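Why Racing Cars Are Low and Wide

A racing car is much lower than a family car. The driver sits with legs stretched out in front and the seat almost on the floor. There are several reasons for this. One is that a low car pushes less air out of the way. This page deals with another reason, which has to do with balance.

What is the centre of gravity?

Every object has a centre of gravity. It is the point where all of the object's weight seems to act. If you balance a ruler flat on one finger, the centre of gravity is directly over your finger. In a ruler it is in the middle. In a hammer it is close to the head, where the heavy metal is.

A car has a centre of gravity as well. Its position depends on where the heavy parts are. The engine, the fuel and the driver all count. Moving a heavy part lower moves the centre of gravity lower. Moving a light part, such as a mirror, makes very little difference.

What happens in a corner?

When a car goes round a left-hand bend, the tyres push it to the left. That push happens at the road, underneath the car. The centre of gravity is higher up. The car's body tends to carry on in a straight line, and so the car leans to the right. You can feel the same thing when you stand on a bus.

As the car leans, the tyres on the outside of the bend are pressed harder on to the road. The tyres on the inside are pressed less hard. Engineers call this load transfer.

Load transfer is a problem for grip. A tyre that is pressed twice as hard does not give twice as much grip. It gives a bit less than that. The outside tyres gain some grip, but the inside tyres lose more than the outside ones gain. Added together, the 2 pairs of tyres hold the road less well than they would if the load were shared evenly.

How do designers reduce it?

There are 2 main methods. The first is to lower the centre of gravity. The second is to move the left and right wheels further apart. The distance between them is called the track, which can be confusing, as the place where cars race is also called a track.

The Gralus, a small single-seat car built by Stultico for beginners' races, uses both methods. It has a mass of 400 kilograms without the driver. The fuel tank is flat and sits behind the seat. The battery is bolted to the floor. The wheels stick out on each side, well clear of the body.

There are limits. If the car is too low, the floor hits the road on bumps. If it is too wide, it is hard to overtake on a narrow circuit. The rules of each type of racing usually say how wide a car may be and how close to the ground it may run.

Murnisthorpe is a good circuit for seeing the effect. Klinhom, the slow corner at the end of the straight, is tight and fairly flat. From the bank you can watch a saloon car lean over as it turns in. The Gralus leans so little that it is difficult to see from that distance. Load is still being transferred in the Gralus. Stiff springs hide the lean, but they do not remove the transfer. Only the height, the width, the weight and how hard the car is cornering change the total.

Can a racing car tip over?

On a smooth, dry road a low, wide car nearly always slides before it tips. The tyres run out of grip first. A tall van is different, because its centre of gravity is high compared with its width. A racing car can still roll if a wheel hits a kerb or digs into gravel. Roll bars and the driver's straps are fitted for that reason.

Something to try

Take an empty cereal box and stand it upright on a table. Push gently near the top until it tips. Now lay it on its largest side and push again at the same speed. It will slide. Next, stand it up again and tape 3 coins inside, at the bottom. Compare the push needed with the first one. Then move the coins to the top and repeat.

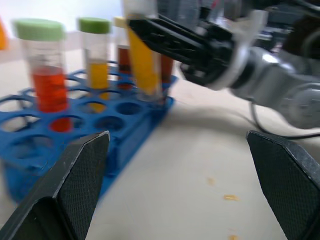 Width matters in the direction of the push. A car has a long wheelbase, from front wheels to back wheels, and a shorter track, from left to right. It is therefore harder to tip a car forwards than sideways. The same rule works for things on a table. The blue plastic test tube rack has a long side, and it would take more effort to tip it end over end than to tip it across its narrow width. Tall tubes full of liquid would raise its centre of gravity, just as a heavy load on the roof does to a car.

Comments (3)

Our box fell over much sooner with the coins at the top. We used a pasta box.

Is track measured from the outside of the tyres or the middle?

Reply: From the middle of one tyre to the middle of the other.

My class did this with toy lorries and a sloping board. You need sandpaper on the board or they slide off before they tip.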